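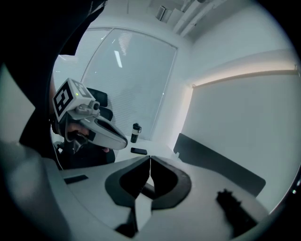
**Haoran Xue**

### 3.2 Collecting with two grippers

**Figure 2.** View from the camera on one hand-held gripper, with the second gripper held up over on the left. The cube on top of it carries the fiducial markers.

I started out tracking each gripper on its own, and I'll admit I got pretty attached to that setup. Then I tried passing objects from one hand to the other and the two paths drifted apart – enough to ruin the handover. So now I also use what each camera sees of the other tool. Whenever the marker cube shows up, as in Figure 2, I solve for its pose and feed that into the path estimate as a relative constraint.

The wide lens helps a lot here. It bends window frames and desk edges like crazy, but it keeps the other gripper in sight even when it's well off to the side! I calibrate each lens once with 300 stills and then leave it alone.

We recorded 2000 demos for the Kekbridge set and kept 1479. Most of the rejects had long stretches where neither camera caught a cube (my own elbows were often to blame). I held back 500 of the kept demos for the tests in Section 4.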